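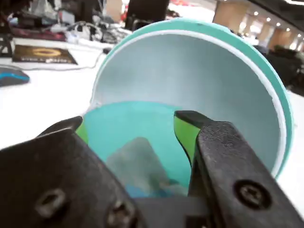

*Teal bowl, pale lining, white lip at the rim. On the desk at present.*

**perstead_kit** · 09:40

Question on two-tone plastic bowls. Mine is teal at the rim with a pale bluish-grey inner wall, and the colour goes a brighter turquoise lower down. I bought it as a Gillow mixing bowl, large size, no paperwork. I want to know if the lining is a separate moulding or a coating. It matters for washing: a coating will lift at the lip sooner or later, a moulding should not.

**flangeway** · 10:15

Separate moulding, most likely. The thin white lip running round the edge suggests a second shot of material. Run a fingernail under it. If there is a step, you have two parts.

**perstead_kit** · 10:31

Slight step, same height wherever I try it.

**oddlid27** · 11:02

Disagree with flangeway. A step at the lip only proves there is a step. Randent sold bowls with a sprayed liner and those had a ridge as well, where the masking stopped. I had 2 of them and both peeled in the dishwasher within a year.

Also, what is the crumpled thing in the bottom? If it's cling film, take it out before you test anything with warm water.

**perstead_kit** · 11:20

Noted, it will be out before any water goes in. Dishwasher here is an Economou, lowest setting 50 degrees.

**flangeway** · 11:48

A sprayed liner would not normally change colour towards the base unless they masked it twice. That is extra cost on a cheap bowl. More likely the wall is thinner there and the outer colour shows through. Hold it up to a lamp and compare.

**oddlid27** · 12:05

Or the base is a third piece. The edge of the turquoise looks too definite for thinning, which would fade gradually.

**flangeway** · 12:09

Fair point on the edge. I still say moulded.

**trayliner** · 13:30

Weigh it, fill it with water at 60, leave overnight, dry it, weigh again. If water has got between layers the figure goes up. Kitchen scales reading to 2 g are too coarse, so borrow better ones. And keep it away from the mouse while you do it.

**perstead_kit** · 16:55

Lamp test done. Light comes through the lower part more than the wall, but the boundary stays sharp. Will try the water next.

**oddlid27** · 17:10

Sharp boundary means a separate piece. Hand wash only until you have the weights.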